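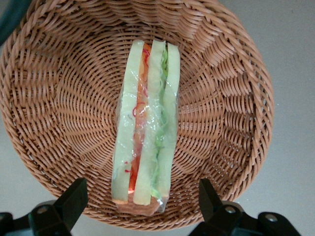 When you collect demonstrations for a picking task, the first thing to decide is where an episode begins and where it ends. In our Zivance project we lost almost one week of recordings, as every operator had a different opinion about this. Now we write it on paper before anybody touches the arm. For the food set the rule is short: one object, one container, one movement. A wrapped sandwich in a round wicker basket is a good object to begin with, and also a difficult one, for the clear plastic gives white reflections over the bread and the wrist camera must learn to live with them.

What you need

The arm with the wrist camera, the recording program, a plain table surface and a notebook. We keep the notebook also when the program saves all the data.

Step 1. Check the camera view. Both finger tips must be visible at the lower side of the picture. If you see only one, the mount has moved and you must tighten it again before you record.

Step 2. Place the object. Turn it a little after each episode and move it to another part of the container. Operators like to put it always in the middle, so please remind them.

Step 3. Record. Start with the arm at rest, wait one second, then go down slowly. Close the fingers, lift, and stop when the object is completely over the rim. The episode ends at this moment.

Step 4. Write the result at once. We use three words: good, slipped, spoiled. Keep the slipped ones in a separate folder, they are useful later. The spoiled ones (a hand in the view, a wrong start) can be deleted.

Step 5. Change something after every 20 episodes. It can be the lamp, the container or the height of the start position. Write down what you have changed.

How many are enough?

For one object we make some 100 good episodes before the first training. With the Muluvero set we tried with fewer, and the arm closed its fingers too early on soft things. Before training, watch 9 episodes chosen by chance, at normal speed and from beginning to end. If one of them has the wrong label, go through the whole folder again.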